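Serving Notes: Cups, Doilies and the Black Tray

The spring revision of the table service sheet takes effect in April at both Galleck sites, Dramdale and Virnunham. It replaces the version kept in the front of the station binder. Most of the sheet is unchanged. The sections on cold drink service have been rewritten, and those are covered in this item.

The cold drink setting now consists of three things: the pale green plastic cup, the white scalloped paper doily, and the black rectangular tray with the raised rim. The clear tumblers are withdrawn from table service and move to the staff kitchen. The square napkins that used to go under the tumblers stay in use for hot drinks only.

Cup stock stands at 420 across the two sites. Of these, 87 are held at Virnunham, where the seating area is smaller. Sites should not lend cups to each other without a line in the transfer book. The last stock check took most of an afternoon to reconcile for this reason.

Doilies

One doily per cup, laid flat on the table before the cup arrives. The scalloped edge should show on all sides. A doily that has a crease through the middle will lift under a light cup, and an empty plastic cup is light enough to tip when that happens. Creased doilies go in the paper bin.

Doilies come off the stack in twos and threes more often than people expect, particularly when the packet has been stored near the dishwasher. Fan the stack once before setting. Two doilies under one cup look untidy and use up the packet early. The current packets come from Laryea and are slightly stiffer than the previous ones. They separate more easily, but they mark faster when a cup sweats, and a marked doily should be changed when the cup is refilled.

For a table setting, lay all the doilies first and then place the cups. Laying and placing one at a time is slower and the spacing drifts. On a row of three, set the outer two and put the middle one in last.

Cups

Hold the cup by the side, below the lip. Fingers stay off the rim and out of the inside. The cup is lowered straight down over the center of its doily. If it lands off center, lift it and place it again. Sliding it will drag the paper along and fold the edge under.

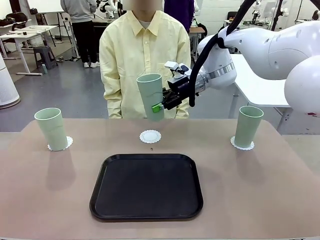
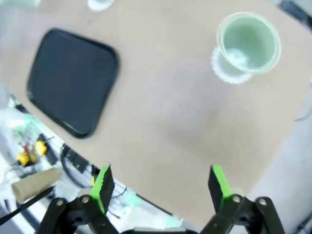

Pale green cups, scalloped white doilies and the black tray.

Cups are washed on the upper rack only. The plastic is not damaged by the lower rack, but the cups turn over there and come out holding water. After the cycle they are stood upside down on the draining mat for 12 minutes and then stacked. Stacks should go no higher than 8. Taller stacks wedge together and the bottom cup has to be twisted out, and several of the cups in the old tumbler range were lost to split rims that way.

Check the inside of each cup against the light before it goes out. The pale color hides a dried film better than clear plastic did, and the film usually sits low on the wall where the brush does not reach. A cup with film on it goes back in the wash. Cups that have picked up a tea stain should be soaked overnight in the small sink and checked again in the morning. If the stain is still there, the cup moves to the staff kitchen and is written off the count.

Tray

The tray is for carrying to the table and for clearing. It is wiped between uses with a damp cloth and dried straight away. Water marks show clearly on the dark surface. Wipe the inside corners as well, where sugar collects against the rim.

When setting, put the tray down on the near side of the table, clear of the doilies, with its long side facing you. Keep the whole base on the tabletop. A tray left overhanging the edge will tip if anything is put down on the outer side. Once the setting is complete, the empty tray goes back to the station. It should not be left on the table for guests to work around.

When clearing, cups go onto the tray first and used doilies are laid beside them. Do not push doilies into the cups. Wet paper sticks to the plastic and has to be picked out by hand before the wash.

Tabletops

The light tables show crumbs and specks more than the dark ones at Dramdale did before the refit. Wipe the full surface before laying paper, working from the far edge toward you, and look along the table at a low angle once it is dry. Wiping around doilies that are already down leaves a line of moisture at the paper edge, and the doily then has to be replaced.

The cleaning spray stays the same. Spray onto the cloth and keep it away from the paper stock.

Ordering

Doily orders now go in with the monthly dry goods list and are no longer made by phone. Sites should reorder when the last unopened packet is started. Cups are ordered centrally. If breakages at a site are running high, note the cause in the log along with the number, including whether it happened in the wash, in stacking or at the table.

The revised sheet will be in the binder pocket at each station before the first morning shift. Old copies should be taken out and recycled, including the laminated one by the Virnunham hatch, which still shows the tumbler setting.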